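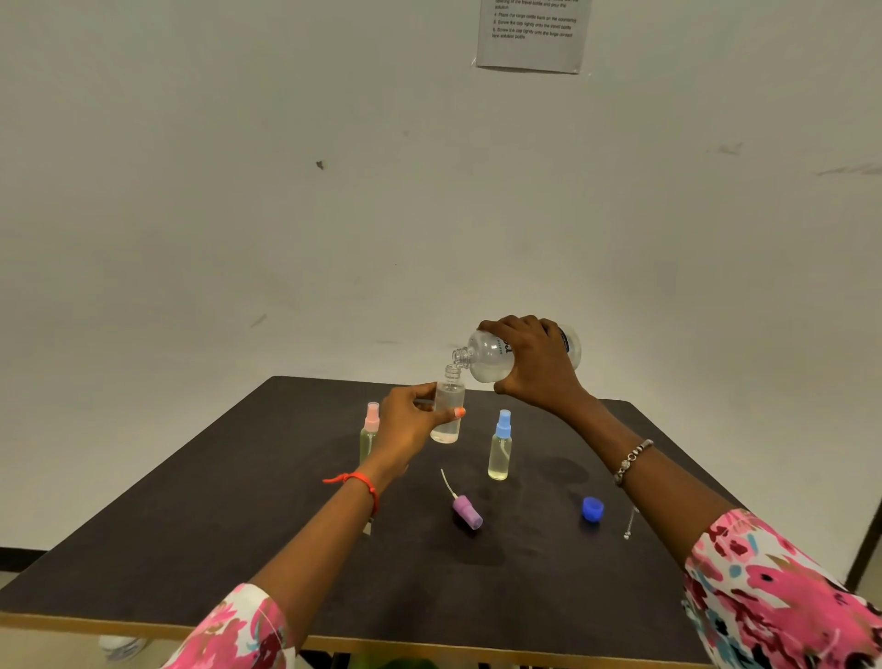 褚云岚 | 倒液工位 测试与维护

十一月,下午开始记,晚上补完。

主题:第633次试运行,倒液溢出,夹爪力读数卡死,大瓶掉落。人没受伤。设备停用到复查完。

先写结论,免得后面的人翻半天。溢出来的液体顺着大瓶外壁流到夹爪指垫后面的插头,Hendriks力传感器的读数停在最后一个值上,控制程序一直以为夹得很稳。夹爪慢慢松了,程序没有反应,大瓶从夹爪里滑出来。保护停机没有触发。旁边的人伸手去接瓶子,当时Mitari臂还带着电,还在执行轨迹。最后这一条最严重,设备坏了可以换。

一、当时在跑什么

流程还是护理液分装那一套:开两个瓶盖,大瓶倾斜,往旅行瓶里倒,大瓶放回台面,先拧旅行瓶的盖,再拧大瓶的盖。步骤顺序照墙上贴的那张纸,第4步放回大瓶,第5步拧旅行瓶,第6步拧大瓶。手工做的时候大瓶从上面抓,瓶口朝下对着旅行瓶的口,另一只手把小瓶竖着捏住,两只手离得很近。机械臂的示教轨迹也是这么定的,右臂抓大瓶,左臂捏旅行瓶。

换了新一批大瓶。标签绕在瓶肩,瓶身透明的部分比较多。旧瓶的标签在瓶身中段,视觉判断液位时用过标签下沿做参照。换瓶以后我只改了抓取高度,没有改液位参照。这是我漏的,写在这里。

二、经过

前面几次都正常,到第633次,右臂开始倾斜,出液正常。旅行瓶到三分之二的时候按理应该回正,右臂没有回。液面继续涨,到瓶颈,然后溢。视觉日志里液位估计一直停在低位,后来对着录像看,它把瓶底的反光当成了液面。透明瓶装透明液体,这个问题以前讨论过,当时的办法是加倾倒超时。超时设的是30秒。按现在的流速,30秒远远超过装满一个旅行瓶要的时间,所以这个超时等于没设。

溢出以后液体分成两路。一路从旅行瓶外壁往下,左侧夹爪的指垫湿了,插头没进水。另一路从大瓶瓶口的螺纹处倒挂,沿着瓶肩往回爬,进了右侧Starkon夹爪指垫背面。那个位置的插头朝上,没有护套。

力读数从那一刻起变成一条直线。正常夹持时读数会有小幅抖动,直线本身就是异常,但是程序里没有判断这个。夹爪的保持逻辑看到力值高于目标,就往外放一点,放了以后读数没变,就再放一点。放到最后瓶子滑出去。

操作的人看见瓶子往下走,伸手去接。急停按钮在桌子另一侧,伸手接瓶子的时候够不到。同事在后面按的急停。从瓶子开始滑到臂停住,日志上右臂又走了一段回正轨迹,肘部从接瓶子的人前臂上方经过。没有碰到。

三、急停以后做的

断电,等驱动器指示灯灭了才动手。台面上的液体用吸水布擦,擦完黑色台面上有水印,又擦了一遍。旅行瓶、大瓶、喷瓶都收走,喷头单独放在托盘里。夹爪拆下来放在防静电盒里,插头朝下晾。

护理液里有盐分,干了以后会在触点上留白色的东西。右侧指垫的插头拆开能看到一圈。用去离子水冲,再用异丙醇冲,晾到晚上,重新上电以后读数会动了,但零点漂,空载不归零。这个传感器按报废处理,不再装回去。有人问能不能重新标定凑合用,我的意见是不能,触点里面腐蚀到什么程度看不见。

左侧夹爪拆开检查过,触点干净,仍然一起换护套。

四、为什么保护停机没动作

这一段查得最久。

Kovden安全继电器接的是心跳信号。传感器模块的通信芯片没坏,一直在按周期发包,包里的数值是冻住的。继电器看到心跳正常,就认为传感器正常。心跳允许的最长间隔是80毫秒,日志里一次都没有超过。也就是说继电器按它的设定工作,设定覆盖不到这种故障。

控制程序那边有一个力值下限保护,低于下限就停。冻住的值在下限以上,所以也没触发。

再往上一层是视觉,瓶子掉出夹爪以后视觉应该报目标丢失。它报了,级别是警告,警告只写日志不停机。当初定成警告是为了减少误停,倒液时手腕经常挡住瓶身,误报很多。这个理由现在看还成立,但不能什么都不做,改法见下面。

光幕在试运行模式下是旁路的。旁路开关是钥匙式,钥匙插着没拔。我查了交接记录,最近几个班都没有写钥匙状态。双臂倒液的时候人本来不需要站在桌边,站过去是因为要看液位,而要看液位是因为大家都不太信视觉给的液位。这一串事情是连着的。

五、复现

换了一个旧的传感器,夹空瓶,不装液体,人全部在光幕外。拔数据源,让模块重复发最后一包。结果和当天一样:读数成直线,夹爪一点点放开,空瓶落到垫子上,继电器没有动作。重复做了2次,两次都一样。到这里可以确认冻值是原因,进水只是让它冻住的途径。以后插头松、线断一半,都可能走到同样的结果。

溢出部分单独复现,在水槽上做,用清水,夹爪套塑料袋。倾角大、流速快的时候水离瓶口很利落,不会往回爬。倾角小、快要回正的时候才沿螺纹往回流。手工倒的时候手腕一翻就过去了,机械臂回正速度慢,正好在挂液的角度上停得久。原来的轨迹为了稳,把回正速度压得很低,需要重新取舍。

六、改动

已经做的:

力读数增加冻值判断。连续若干周期完全不变就判故障,夹爪锁在当前开度,两臂停。锁开度这一点讨论过,有人主张故障时夹爪加力,我不同意,瓶子是软的,加力会把液体挤出来。

倾倒超时改短,按旅行瓶容积和流速算,每换一种瓶子要重新填,不填不让启动。

旅行瓶下面加称重托盘的位置已经量好,托盘还没到。左臂捏着瓶子的时候称不了,所以流程要改成旅行瓶放在座子里倒。这样和手工的做法不一样,示教数据要重录一部分。

夹爪插头改朝下,加护套,指垫背面加一道挡水的硅胶边。硅胶边装上以后最大开度小了一点,抓大瓶还够。

光幕旁路钥匙用完必须拔,交接表上加一栏。

还没做的:

目标丢失从警告升级。打算和力值一起判断,两个里面有一个异常先减速,两个都异常就停。阈值没定,要先跑一批数据。

急停按钮加装到靠人的这一侧。布线要从桌子下面走,下面现在放着东西,要先清。

回正轨迹重新规划。快回正会不会把液体甩出来,清水试过两种速度,没有明显飞溅,护理液还没试。

七、给上这个工位的人

瓶子掉了让它掉。不要接。液体洒了可以擦,瓶子不值钱。

试运行时要看液位,站到光幕外看屏幕。觉得视觉不准就停下来改视觉。

手腕上的手链、手绳,手工演示时无所谓,要进臂的工作范围就摘掉。袖子收紧。台面上不用的链子、瓶盖、拆下来的喷头,上臂之前清走。喷头的吸管很细,夹爪扫到会弹起来,之前碰到过,没有记。

擦台面要擦到看不见水印。台面是黑的,相机对水印很敏感,误检里有一部分就是这么来的。

手工倒的时候,旅行瓶到三分之二就可以收了,不要追求满。机械臂的目标液位也按三分之二设,留出来的空间够覆盖回正那段时间的出液。

八、待确认

1. 左侧传感器虽然没进水,同一批次,要不要一起换。倾向于换,等备件。

2. 液位参照改用什么。瓶底反光的问题,换背景板或者换打光角度都试一下。白墙做背景,透明瓶的边缘本来就不好分,墙上还有污迹,检测框有时会落到污迹上。

3. Kovden继电器能不能接入数据有效位。说明书里有一个输入口没有用,还没看懂时序要求。

4. 以前的日志里有没有出现过短时间的冻值,写了个脚本在扫,扫完把结果贴在后面。

补:脚本扫完了。更早的日志里有几段短暂的直线,都在夹持阶段,都自己恢复了,没有造成掉瓶。发生的时间和洒液有没有关系查不出来,那时候没有记洒液。以后洒了就记,滴一滴也记。

工位挂停用牌,钥匙在我抽屉里。复查完之前手工演示可以继续,臂不上电。

评论

装配工位:我们那边的夹爪也是插头朝上,同一个型号。硅胶边的图纸能不能放到共享盘里?

匿名:冻值判断在静止夹持的时候会误报吗?我们的传感器分辨率低一档,夹硬东西可以很久不跳一个数。

作者回复:会,分辨率低的要看模块里的包序号和原始计数,不要看换算以后的力值。我们这个原始计数一直在抖,所以可以直接判。图纸明天放。

夜班:交接表新的一栏看到了。建议钥匙上拴一块大一点的牌子,插着的时候远处也能看见。

视觉组:背景板有一块灰色的,在柜子最下层,可以先拿去试。试的时候保留原图,我们想留一份透明瓶的数据。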